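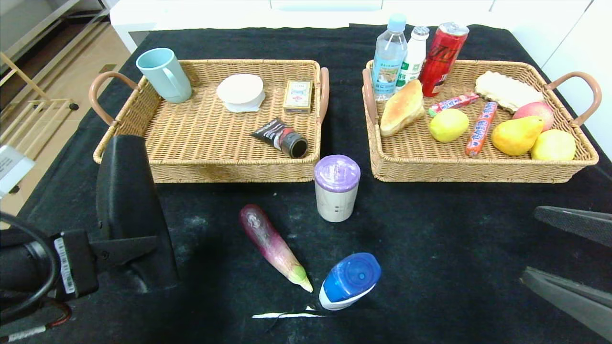 4. Setting up a tasting round-up

For anyone filing the monthly eating-out page through Culludden. Read section 3 first if you dont have a login yet – Fidelina hands those out, Friday mornings only.

Before you start
Restaurant name, spelled the way the restaurant spells it. Full address. Your notes. The receipt, or a photo of it. No receipt, no payment.

4.1 Start a new round-up

1. Log in. Click Round-ups, then New.
2. Pick the month. The menu opens on the current one. October copy gets filed in September, so check it.
3. Type a working title. Anything. Edith rewrites them all.
4. Click Save Draft. Do this now, before you type another word. Culludden logs you out after 30 minutes and does not autosave on this screen.

Note: one round-up per city per month. If there's one already open, add your entries to it. Don't start a second.

4.2 Add a place

1. Click Add Place. Search for the restaurant by name.
2. If it comes up, select it and check the address. Places move. Cabrera moved across the river and we printed the old street twice.
3. If it doesn't come up, click Create Place and fill in every field with a star.
4. Enter the dishes you ate, one per line. Dish name as printed on the menu, then the price. No dollar sign, the system adds it. Type one yourself and you get two.
5. Tick Paid or Hosted. Hosted means any part of the meal was free, dessert included.

Caution: the Hosted box can't be changed after you submit. Got it wrong? Email Dorin Olteanu before the page goes live.

4.3 Write the entry

Up to 19 lines in the entry box. Past that it cuts off the bottom of your text without a warning. Write in another program and paste it in.

1. Paste as plain text. Use Edit, then Paste Plain. Regular paste drags in fonts and wrecks the mobile page.
2. Accents – check every one after pasting. Crème brûlée comes through fine, jalapeño sometimes loses its tilde.
3. Put the dish you'd go back for in the first two lines. Those show on the front page.
4. Fill in Heat Level only for places that offer a choice. Otherwise leave it on None.
5. Allergens: write what the menu says or what the kitchen told you. Do not guess. Leave blank if unknown and the page prints "ask your server."
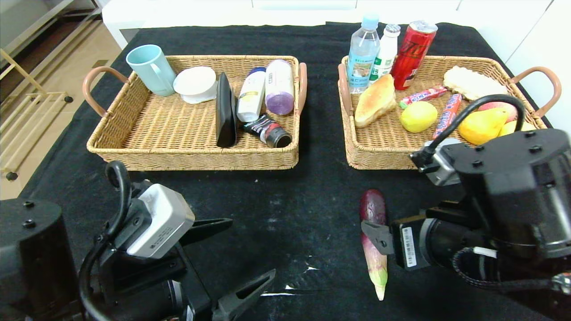
4.4 Ratings

1. Choose a score for food and a score for service. Both required.
2. Drinks score is optional. Skip it if you had water.
3. Click Recalculate. The overall score stays on zero untill you do.

Note: Half points are allowed. Type 3.5, not 3 1/2.

4.5 Submit

1. Click Preview. Look at it on your phone too.
2. Check opening hours against the restaurant's own site.
3. Attach the receipt under Expenses. JPG or PDF.
4. Click Send to Desk. Status changes from Draft to In Review.

Deadline is the 23rd, 2 p.m. Later than that goes in next month's page.

If something goes wrong

"Place locked" – somebody else has that entry open. Usually Jhair. Message him.
"Duplicate dish" – same name entered twice. Add the size, e.g. Pho, small.
Blank preview – save, log out, log back in. Still blank, call Amparo Marulanda on the desk line.

Next: section 5, Corrections and closures.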